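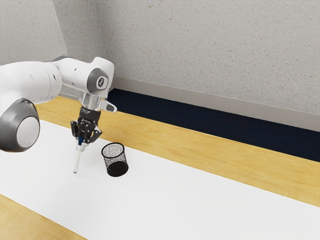

I've been going to museum study rooms for a few years now and I still get a bit giddy when somebody brings out a box of prints and simply leaves me with it. Most big collections will let you do this, for free, and hardly anyone asks! So if you've been eyeing up something that never seems to be on the walls, this is how I go about it.

## 1. Find the object number

Start with the online catalogue. I'll use the Tanner print room as my example, as it's the one I know best (over 2,000 etchings, mostly landscapes, and barely any of them on show). Search for the artist, open the record and copy down the object number exactly, dots and all. Titles are no good on their own – half the prints in there are called "View of a Bridge".

## 2. Write a short email

Say which objects you'd like, why you're interested and a couple of dates that suit you. "I draw and I'd like to look at the cross-hatching" is a perfectly good reason. Ask for no more than 12 sheets. I once asked for the whole Skurkosora album plus a stack of loose proofs and had to rush the lot, which was a waste of a lovely afternoon.

Give them at least 2 weeks. October is busy with students, so write earlier if you can. 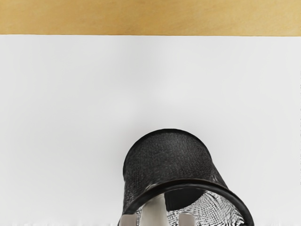

If something is out on loan or with the conservator, they'll usually suggest a swap. Say yes! I met the Onen woodcuts that way and they're now my favourite things in the building.

## 3. Pack your bag

- pencils only, no pens of any kind
- a plain notebook or loose paper
- a small magnifier
- photo ID
- a jumper (print rooms are chilly)

Coats and bags go in a locker.

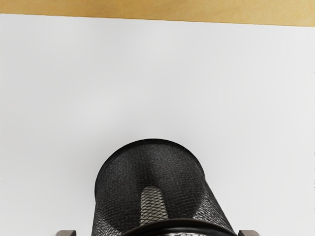

*Mesh pot on a white surface.*

## 4. Look slowly

Wash your hands first, keep the mount flat on the table and turn sheets over only if you've been told you may. I give each print five minutes before I write a word. Then I note the paper, the plate mark and any collector's stamp. The Grundex stamp, a tiny oval G, sits on the back bottom left, so ask the staff to turn the sheet for you.

Before you leave, check the photo rules and how they'd like the collection credited if you post anything online.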